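# Let the evening class be useless

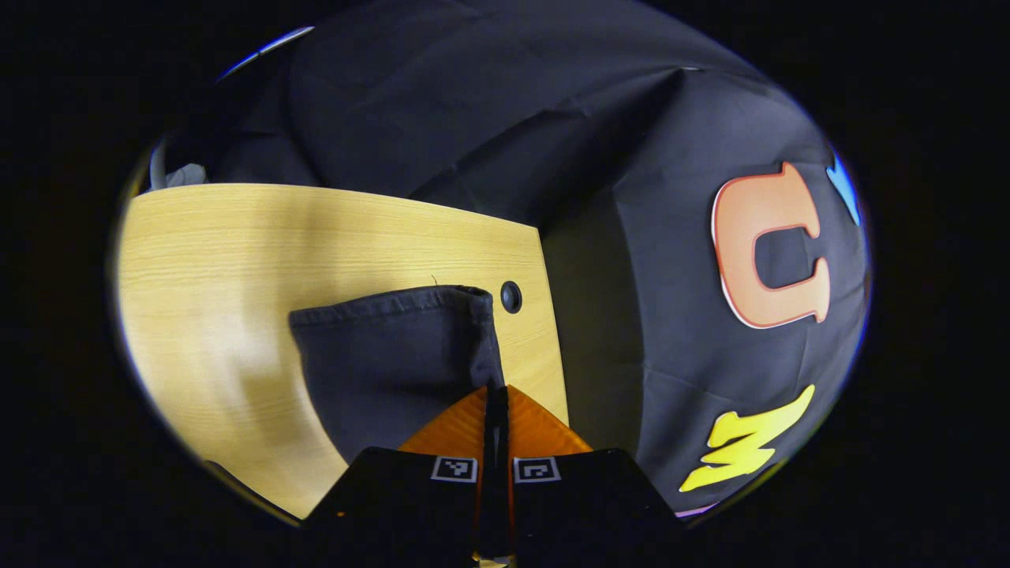 Why should a town pay for evening classes that don't lead to a job? Because most of a person's life isn't their job, and a town is where they live the rest of it.

I've been having some version of that argument since November, when the council in Calleck put out its plan for adult learning. I read the whole thing on the bus (it's a long bus) and the word "outcomes" kept coming up like a hiccup. Every course has to show one from next year. Bookkeeping is safe, food hygiene is safe. Portuguese conversation, sketching, the local history group and the choir that can't really sing are all "under review", and we know what that means round here.

I'm biased, I should say. I did the Portuguese. I signed up after a holiday where I'd failed to order a boiled egg, and I stayed 3 years, by the end of which I could order the egg and complain about it. Our teacher was Vasco Fonseca, who had a wonderful habit of letting us get things wrong for ages before he stepped in. I once told the class my grandmother was a drawer. He let me go on for a full minute — she was a very kind drawer, apparently — and I have never mixed those two words up since.

Did it lead to a job? No. I was already employed, dully, in the same place I'm employed now. What would I have written on the form? "Can now read the back of a packet from Pinheiro's shop"? I can, and I go in there far more than I used to, so if anyone wants an economic argument there's one tin of sardines' worth.

The plan does have numbers in it, and I don't want to be the sort of person who waves numbers away. It says 3466 people enrolled across the district last year and 3031 finished. I think that's marvellous! Think of all the things you've started on a dark evening after work and then given up on. But the report treats the gap as a leak that needs plugging, and it wants to plug it by cutting the courses where people drift in and out. Well, of course they drift. People have babies and bad knees and shifts that change. Some of our lot vanished for a whole term and came back, and we budged up and found them a chair.

My friend Rui Neves disagrees with me about all of this, and he's no fool. His line is that money is short, that a lad who needs his forklift ticket needs it more than I need my irregular verbs, and that I could perfectly well learn at home from an app. I grant him the lad. If it truly came down to one or the other I'd hand over my chair. I just don't believe it does, when the conversation class cost 40 pounds a head for a term and we paid most of that ourselves.

The app I won't grant him. I tried Istis for a bit, and it was fine, it was cheerful, and it never once asked me why I'd said my grandmother was a drawer. You don't meet the woman from two streets over on an app. You don't end up giving her a lift to the hospital, either, and I've done that more than once, practising the subjunctive in the car park queue.

Over in Rurnthorpe they went down the outcomes road a while back. I went to look at their prospectus and it's very tidy, all certificates, with a little ladder drawn next to each course to show what it leads up to. I couldn't find one thing in it my mum would have wanted to do. She took flower arranging in the year after Dad died, and she was terrible at it, and she went every single week.

The consultation form is still open and they've got copies at the library desk. There's a box near the end marked "any other comments". It's quite a small box, so I carried on down the back of the page, and they'll just have to turn it over.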